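现在的机器人到底能不能收拾桌面和理线？工作室想买一台

提问者：木板凳

先说情况。我和两个朋友合租了一间工作室，做小批量的手工布偶和周边，四张桌子，地上铺的灰地毯。每天收工以后要做的事情就那几样：把桌上的东西归到盒子里，擦桌面，把线从地上捡起来塞回桌子底下，再吸一遍地。吸地已经交给扫地机了，但是它经常被线缠住，所以每次开之前还得有人先把线理好，等于没省多少事。

最近看到有人推 Worska 的桌面整理机械臂，说是单臂，夹在桌边，能自己认东西、自己归位。报价不低，另外每月还要交206块的服务费。我们三个人商量了几次没有结果，一个说再等两年，一个说现在就可以试。
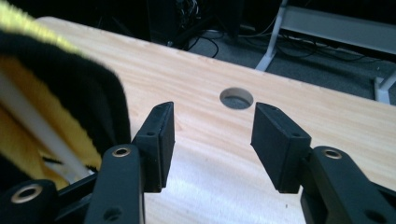
我最关心三件事。第一，毛绒的、软的东西它夹不夹得住，会不会把毛扯下来。第二，桌子上有过线孔，小零件会不会被它推进孔里掉到地上。第三，地上的线它管不管，还是只管桌面。有实际用过的朋友请说说，别光贴宣传页，宣传页我都看过了。

预算方面，设备加安装不超过一万五，超过就不考虑了。

3个回答

Fasil Gidey

我在一家叫 Gebreyes 的小厂管后段包装，厂里去年三月上了两台桌面臂，牌子不是你说的那个，是 Sillell，结构差不多，都是两指平行夹爪。下面按你的三个问题说。

软的东西能夹，比很多人想的要好夹。毛绒玩具本身会变形，夹爪位置偏一点也没关系，合上去就带起来了。麻烦在放。硬盒子放下去是什么姿势就是什么姿势，软的东西一松手就歪，歪了以后下一个就摞不上去。我们的办法是不让它摞，每个格子只放一个。扯毛的情况碰到过，原因是夹爪表面贴了粗纹的垫子，换成光面的硅胶垫以后基本没有了。如果你们的布偶上带签子、吊牌或者细杆，要单独试，机器容易去夹杆，一夹就弯。

过线孔的问题是存在的。推东西的时候它不一定知道那里有个洞，螺丝、扣子这类小件推过去就掉了。两块钱买个带盖的塑料圈扣上，这个问题就不用讨论了。另外桌面如果反光，最好把灯挪一下。我们有一张浅色木纹的桌子，灯正对着照，中间白了一片，那一块的识别率明显比别处低，后来换了漫射灯罩才正常。

地上的线，不要指望。装在桌边的臂够不到地面，就算够得到，一团黑线堆在一起，哪根压着哪根，机器分不清楚，拉错了还可能把主机带倒。我见过实验室里有人做理线，条件都是单根线、干净背景，跟实际的地面不是一回事。你们花半天时间在桌板底下装线槽，把插排也吊起来，地上就没有线了，扫地机的问题也一起解决。

速度也提一句。我们那台收一张桌子，9件东西，要4分钟。人收一遍半分钟都不到。厂里用得上是因为它可以夜里慢慢干，早上来的时候已经好了。你们工作室如果也是人走了以后让它干，速度就不是大问题，但是要想好万一掉了东西谁来捡。

最后是钱。一万五的预算，机器本身够，别忘了调试的时间。我们每换一批新货都要重新教，每次大半天。你们做小批量，款式换得勤，这一项会比我们重得多。我的意见是先租一个月，不要直接买。

路过的老周

别买，过两年就便宜了。我家扫地机刚出来的时候也是死贵。

线槽可以买铁的那种，塑料的粘不住，夏天会掉。

半糖去冰

我用过 Prarine 的租赁，跟楼上说的情况接近，补充几点。

租金一个月4,000，押金另算，上门安装包含在里面。安装的人会问桌板厚度，夹具有范围，太薄或者边上有倒角的夹不牢，下单之前先量一下。

我们是做文具分装的，软东西不多，试过几个毛绒挂件，能夹起来，但是经常两个一起带起来，因为毛和毛会粘在一起。桌上东西摆开一点会好很多，可是既然都要人去摆开了，直接收进盒子里也是一样的动作，这一点当时让我们觉得不太划算。

擦桌子它也有这个功能，换一个夹海绵的头。平的地方擦得可以，靠边三四厘米不擦，有东西的地方绕过去。干了的胶水擦不掉，力气不够。

噪音不大，晚上开着楼下没有来找过。

我们租了一个月就退了。退的原因主要是款式太杂，教的时间比省下来的时间多。如果你们每天收的就是固定那几样工具，剪刀、尺子、线轴，位置也固定，那可以试。成品布偶还是自己收吧，卖给客人的东西，我不太放心让它碰。

木板凳（提问者补充）

谢谢几位。先把线槽装了，过线孔的盖子也买了，量了一下孔径再下的单。机械臂的事情决定先租一个月，只让它收工具，成品不给它动。签子那个提醒很有用，我们有一款正好是带杆的。租完以后我回来更新。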